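Minutes of the Cirnholm Remote Teaching Group
Saturday, simulation session

1. Opening
The minutes of the previous meeting were approved. The count stands at 1056 accepted demonstrations, with 31 returned to Domon for relabeling.

2. Kitchen counter task
The group reviewed the simulated counter. Operators are to bring the gripper straight down on the utensil and keep clear of the large black pan.
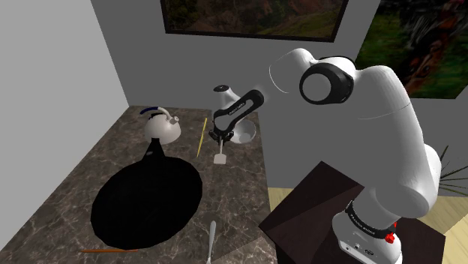
3. Wrist view
Nukham reported that operators steer mostly by the wrist view during the final approach. It was agreed to keep that view on the main monitor.

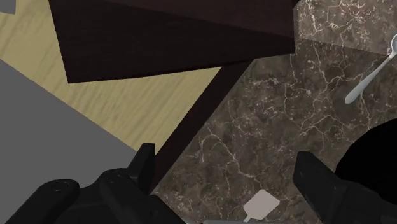 Wrist view, pale utensil between the fingers.

4. Side view
Donati asked that the side view be recorded with every run. Agreed. Hand controllers will be recalibrated before the next block of 488 runs.

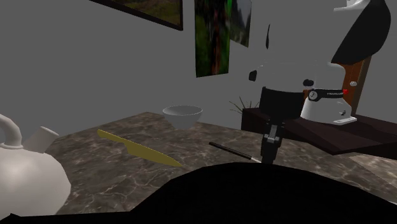

Nukham objected that a second recorded view would slow the upload, and asked that the matter be reopened in May.

5. Adjournment
The meeting closed at 4:40.

Comments (2)

rightstick: Will the recalibration cover the older controllers too?

mapleroad: Please post the relabeling list.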